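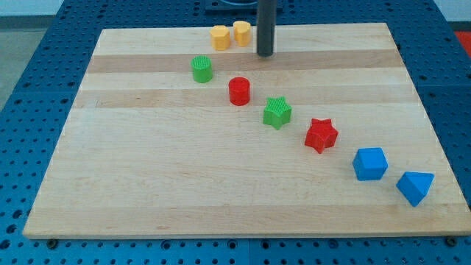
June, too late to still be up

Back is killing me, hands smell like onions no matter what I do to them, and I have eaten nothing since lunch but broken pie crust. So, a good day! I want to get it down before I sleep because I know that by tomorrow it will all have run together into one long blur of people and folding chairs.

The Cevwood supper happened. I keep wanting to write it with capital letters. We have been talking about it since February, when it was just me and Ayantu in her kitchen with the windows fogged up, saying wouldn't it be nice if the whole street ate dinner together once, like her family did back when she was a kid. And then somebody's cousin said we could get the street closed if we filled out a form, and Ayantu filled out the form, and then we had to do it.

I got up at 4 to start the beans. I didn't need to get up at 4. I had set the alarm for five thirty but I was lying there doing bean math in my head and it seemed better to be doing it on my feet. There is something I really like about the kitchen at that hour, the radio turned down so low it's mostly a hum, the neighbor's cat sitting on the fence looking at me like I owe her rent. I had two pots going on the stove and the slow cooker on the counter and the second slow cooker (borrowed, lid doesn't match) on top of the washing machine because that was the only other outlet I trusted. I drank my coffee standing up in the laundry room, guarding it.

By eight I had salted everything twice and had to call Ayantu to ask how you fix too much salt. She said potatoes. I said does that really work and she said no but it gives you something to do. So there were potatoes in the beans, and I'll say right now that three people asked me for the recipe with the potatoes.

Then the whole business with the tables. We were supposed to get them from Grarari, the rental place out past the car wash, and they had us down for next month. I drove over there and stood at the counter while a very young man scrolled up and down on a screen, and I could feel my face getting hot and I was trying so hard to be pleasant. He found us long tables. He didn't find us any tablecloths, so I went home and pulled every bedsheet out of the closet, even the fitted ones, even the one with the rocket ships from when Danny was little. Fitted sheets are wonderful on a folding table, by the way. They stay put in the wind. I'm never renting a tablecloth again.

I should write down who came, but I can't, there were too many and I didn't know half of them, and I've lived here eleven years. The couple from the corner with the twins. The tall man who walks at night, who it turns out bakes, and brought a honey cake so good that I had to go stand by the hedge with my second piece. The college kids from the yellow duplex, who I have complained about in this very diary more than once, and who stacked chairs without being asked and called me ma'am. I take back the thing I wrote in March. I don't take back the thing about the drums.

Ayantu made the doro wat and I swear she started it last week. She was up to her elbows in onions when I went over to borrow foil, and she had her mother's enormous pot out, the one with the dent, and wouldn't let me stir. She has made it for me maybe a dozen times and I still can't get mine to taste like hers. She says I rush the onions. I do rush the onions. You're supposed to cook them down with nothing in the pot, no butter yet, just onions and patience, and I last for as long as it takes me to remember something in the other room. She had a line for it all evening, people holding their paper plates with both hands. She'd made a mild one for the kids and the kids all wanted the hot one, and then there was a great deal of milk.

Her uncle did the coffee. I had never seen it done properly, the whole way, with the beans roasted right there on a little burner and the pan carried around so everybody could wave the smoke toward their faces. He brought the good beans, from Birhane, the shop by the old post office where they weigh everything out in front of you. He poured from way up high and never spilled. I had three cups, and I guess I know why I'm still awake writing this. I asked if I could skip the third one and he looked so let down that I held out my cup.

Things that went wrong, so I remember for next time. The lemonade. I don't know what I did to the lemonade. I think I doubled the lemons and forgot to double the sugar, and the first little boy who tried it made a noise like a door hinge. We fixed it with most of a bag of sugar and then it was gone in ten minutes. Also not enough forks! Plenty of spoons, heaps of knives that not one person needed, and so few forks that people were washing them under the hose. Also I put the dessert table in the sun like a fool. The frosting on Pat's cake slid slowly to the left all afternoon. Pat was gracious about it. I would not have been.

And the lights. We'd strung them up from our porch to the maple across the street and I was so proud of them, and at dusk I plugged them in and got half a string. Just the half by our house. So one end of the table was lit up like a restaurant and the other end was eating by flashlight, and you'd think they'd have all moved up to our end, but the flashlight end was having a much better time. I could hear them laughing the whole way down. I finally carried my plate there and squeezed in between the honey cake man and one of the twins, who was asleep sitting up with a roll in his hand.

Somebody's phone was playing music and then it died, and a woman I had never met (gray braid, green raincoat, lives behind the laundromat) started singing, not loudly, just to herself while she scraped plates. An old song, one my grandmother used to do when she was ironing. I hadn't thought of it in years and I knew every word. I didn't sing, I don't have the voice for it, but I stood there drying the same bowl for a long time.

I thought about Grandma a lot today, come to think of it. She'd have had opinions. She'd have wanted the beans thicker and the napkins cloth. Every summer she fed the whole church out of a kitchen the size of my bathroom, and I remember being under the table with my cousins, looking at everybody's shoes, and feeling like the grown-ups had it all handled. Now I know she was probably up there drinking cold coffee and wondering where the forks went.

The money came out fine, more or less. We had a jar at the end of the table with no sign on it, because we couldn't agree what the sign should say, and people just put things in. Ayantu and I dumped it out on her bed after and there was $151 and a button. That covers the tables and most of the chicken. I said we should split what was left over and she said there isn't anything left over, that's what most of the chicken means. We laughed way more than that deserved. We were very tired.

She wants to do it again in the fall. I said ask me when my feet work. But then walking home (all of four houses) I was already thinking we could do soup, and if it was soup you'd only need spoons, and we have so many spoons. And the folks over on Jamgate want in, one of them caught me by the recycling and asked how you close a street. I gave her Ayantu's number. Sorry, Ayantu.

Danny called while I was putting the leftovers away. He's got his finals this week and sounded worn out and said he was eating cereal for dinner, and I nearly got in the car. I told him about the rocket ship sheets and he was embarrassed all the way from Ohio. He asked if I'd saved him any honey cake. I said of course. I had not. I'm going to have to find out which house that man lives in.

Street's all quiet now. The barricades are stacked by the Hendersons' driveway and there's one chair still out by the curb, I can see it from here, I'll get it in the morning. I left the half string of lights on.

List for tomorrow, before I lose it: give back slow cooker (find right lid??), return tables before noon, wash every sheet in the house, call Pat about the cake, buy forks.

Also ask Ayantu what was in the green stuff. I had it on everything, I even had it on a cracker standing at the sink just now, and I scraped the container with my finger and there isn't any more.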